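Looking After the Two-Arm Cell: Maintenance and Set-up Report

Second-year project, Automation and Control
Submitted 9 June 2025

1. Background

Our group was given the two-arm table cell in the Brisel lab for the spring term. The cell is known in the lab as Button. It is used by other students for tabletop handling work, mostly with cups, boards and cutlery, and our job was to keep it in working order and write down how it should be set up. Before March there was no written procedure. People passed on what they knew, and some of it was wrong.

The cell has two arms on round bases at the back of one table. The two grippers are of different types, so they need separate checks and separate spare parts. The arms are run from one workstation with the Kombo control program, and every fault is written to a log file with a time and a joint number.

2. State of the cell at the start

We read through the old log before touching anything. It held 203 fault entries. Most of them were short communication drop-outs on one arm, and nearly all of those came when the forearm was raised and turned inwards. The others were gripper faults and a few joint limit stops.

We then went over both arms by hand with the power off and the supply locked out. The outer cable on one arm had been strapped too tightly near the elbow. At full reach it pulled on its connector. Two base bolts were below the torque on the set-up sheet. The finger pads on one gripper were worn smooth on one side, which suggested that the fingers were not closing square.

3. Work carried out

Cables. We took off the old straps, moved each arm slowly through its full range and marked where the cable needed slack. New straps were fitted at those marks. The loop near the wrist has to be long enough for a full turn but must not hang low enough to catch on things standing on the table.

Bases. All bolts were taken out one at a time, cleaned and tightened again in a cross pattern. After this the arms had to be calibrated again, as the position of each base had moved slightly.

Grippers. We changed the worn pads and set the opening and closing limits in Kombo. The closing force was lowered for glass. A first attempt at this was too low and a cup slid out during a lift, so we raised it in small steps until the cup stayed put.

Calibration. Each arm touches a set of points on the tabletop and the program works out the offset. Both arms must be done in the same session. If only one is done, they disagree about where the table is.

4. Handling check

After calibration we ran a handling check with ordinary kitchen items. One arm handles a glass cup near the table surface and the other is kept open and clear of it. A cutting board and a cup rack are set out in front.

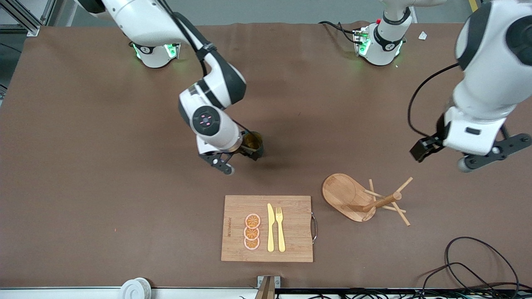 Justirine asked why we run the check with props at all when the touch points already give an error figure, and said the time would be better spent on a second round of calibration. Our answer is that the touch points say nothing about grip force or cable slack. Both of our real problems this term showed up only with something in the gripper. We did agree to record the error figure next to each handling result, and the log sheet now has a column for it.

5. Results

The final check consisted of 95 lifts. Two failed, both because the cup was placed too close to the limit of the arm's reach. No communication faults were logged during these runs. One joint limit stop was logged and was our own mistake in the program.

6. Routine for the next group

Before each session: look at the straps and connectors, wipe the finger pads, check that the base lights are green.
Every 42 hours of running: check bolt torque, inspect pads, copy the fault log.
After any bolt or gripper work: calibrate both arms.

The spare pads are in the drawer under the workstation. The spare cable has not arrived yet, and the order is still open with the lab office.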